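3.2 Planning the purchase of the second cell

When we first sat down to plan the equipment for the Urner project, we made the mistake that a good many small laboratories must make, and put nearly all of our attention (and nearly all of our money) into the arms. The first budget had 17 lines, and only three of them dealt with anything that would stand on the table. Bins, foam, tape, paper and cabling were lumped together under sundries, with a sum that was used up well before the end of October.

For the second round we went about it more patiently, and asked of each item what it would cost to buy, to fit and to replace. Quotations for the conveyor came from Grarura and Võ, and we were glad to have both, as the two firms had quite different ideas of what counted as an accessory – brackets and fixings were included by one and charged separately by the other. The layout in Figure 6 is the one we used when pricing the table-top items, with the storage bin placed at the end of the belt and the blue tape grid giving us a common way of talking about positions. 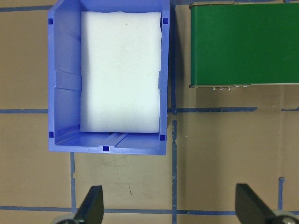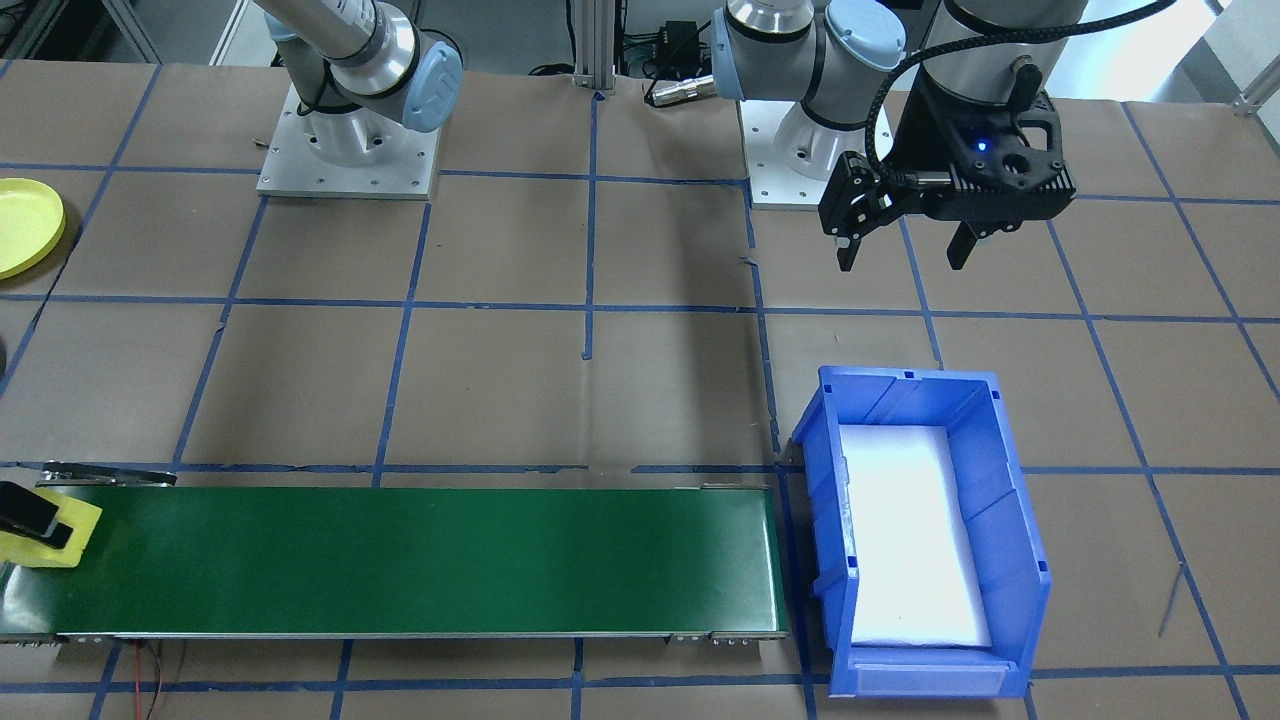 Figure 6. The blue storage bin with its white foam insert, on the taped work surface.

3.3 Consumables and spares

We would gently encourage anyone drawing up a similar plan to give consumables a heading of their own. Foam was the item we most underestimated, and we now order 2 spare inserts with every bin, along with enough tape to lay the whole grid again should the paper need changing. The stock list is kept in Plotik, where it can be read beside the maintenance record, and we go through it before each order is placed – a dull job, perhaps, but a short one, and it has saved us a fair amount in separate delivery charges.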